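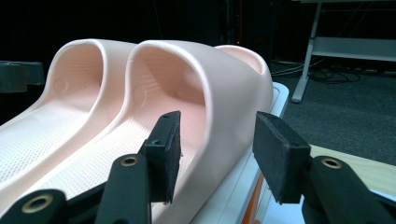

Arturo Farina wrote back on the last round that the new packing cell had changed his back more than his job, and that the checklist should ask about people as much as it asks about screws. He's right, and the sheet has a second half now. Thank you, Arturo!

Senico footwear handling, two-hand gripper station
Periodic safety check with comments
Date: 3 August 2018
Sheet no.: 41
Area: Monti hall, demonstration table for the packing cell
Done by: day crew, one person reading, one person at the table

PART A. HAND TOOLS

A1. Pads firmly seated on both fingers, no edge lifting
OK.
Comment: Pull on each pad with bare fingers before you start. The Mekmont manual only asks for a look, but a look misses a pad that has just begun to come away.

A2. Screws in the pads flush, nothing that could mark a sandal
OK.

A3. Brass rings in the linkage seated, no play
OK, left tool slightly stiff.
Comment: Stiff is worth writing down even when it passes. You close your hand on this thing all morning, and a little extra squeeze goes straight to the thumb. Left tool goes to maintenance at shift change.

A4. Fingers open and close fully with one hand
OK. 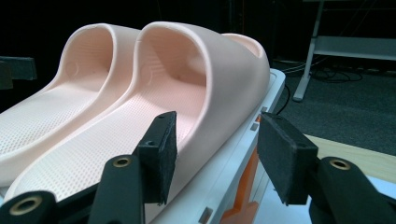

A5. Grip force comfortable for everyone who uses the station
Partly.
Comment: Two people with smaller hands still find the reach too wide. Stondex has offered a narrower handle and we would love to try it. The people who pack are the ones teaching the cell how a sandal is picked up, so the tool has to suit them first.

PART B. TABLE AND STAND

B1. Stand steady, does not rock when a sandal is pressed down
OK.

B2. Orange parts free of cracks
OK.
Comment: Check the underside too. Run a fingertip along it.

B3. Surfaces wiped, no grit
Wipe again.

B4. Start position agreed and understood by both people
OK.
Comment: This used to be a guess. Now we say it out loud ("open, both sides, go") and it has made a real difference to how relaxed people are at the table. 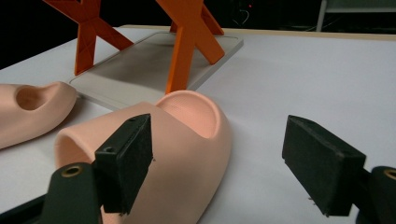

Station check: pads open, orange stands to the rear.

PART C. FLOOR, CABLES, LIGHT

C1. Walking path clear of cables
Not OK.
Comment: There are loops on the carpet beside the table and a tangle behind it. Tie up the slack and cover what has to cross the floor. Repeat finding from sheet 40, so please let's close it this time.

C2. Tool cables hang free and don't pull at the wrist
OK.

C3. Light good beyond the table as well as on it
Partly.
Comment: The work surface is bright and the area behind it is very dark. Your eyes need a moment when you turn away. A low lamp near the curtain would do it.

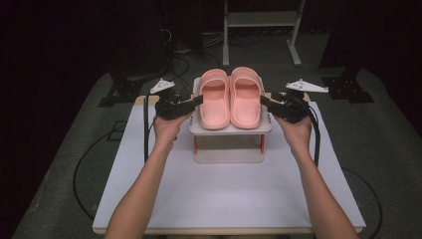

PART D. PEOPLE

D1. Turns at the table no longer than 35 minutes
OK.
Comment: Forearms get tired from holding both tools up, even with something as light as a sandal. Swap when you feel it and don't wait for the clock.

D2. Everyone on the crew has had a turn who wants one
OK.
Comment: Best line on the sheet. Folks who were wary in December are now arguing about the neatest way to lift a pair, and the cell has picked up habits from several of them. Total logged so far is 289 lifts.

D3. Crew told what the cell will take over and what stays with them
Partly.
Comment: Lifting and placing goes to the cell. Checking, pairing and the final say on quality stay with the crew. Night shift hasn't had the talk yet.

D4. Anyone can stop the work without asking
OK. Tried once by each person.

OPEN ITEMS
A3 left tool, maintenance
A5 narrower handle, Stondex
B3 wipe surfaces, day crew
C1 cables, before next use
C3 lamp
D3 talk with night shift

Please add your own comments under the line you mean and sign them with your first name.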